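Skestia furniture swap is back, and it's bigger

I've been waiting for this one! The Skestia furniture swap returns to the old Corketti market hall this Tuesday, doors at 5 p.m., and the organizers tell me 185 households have signed up to bring something. Last spring I went in for a lamp and came home with a lamp, a footstool and a bread bin I still haven't found a spot for.

Sofas are the big change. Until now the swap only took what you could carry in by yourself, but the town has agreed to lend 2 vans for the evening - so couches, armchairs and even beds are in. You do have to book a van slot, and when I checked this morning there were 19 left.

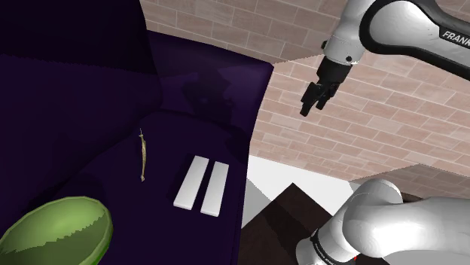
One reader from the Torvik side of town wrote to me that the vans are great but the hall steps are still a pain, and could somebody please open the side door on Tralano Street this time. I passed that along, and the answer was yes, from 4:30 on.

Entry is free if you bring something and $2 if you're just browsing. Mattresses need a clean cover, and anything electrical gets tested at the door (bring the cord!). Whatever hasn't found a home by 9 goes back with its owner, so don't plan on sneaking off without your wardrobe. I'll be over by the lamps again, probably.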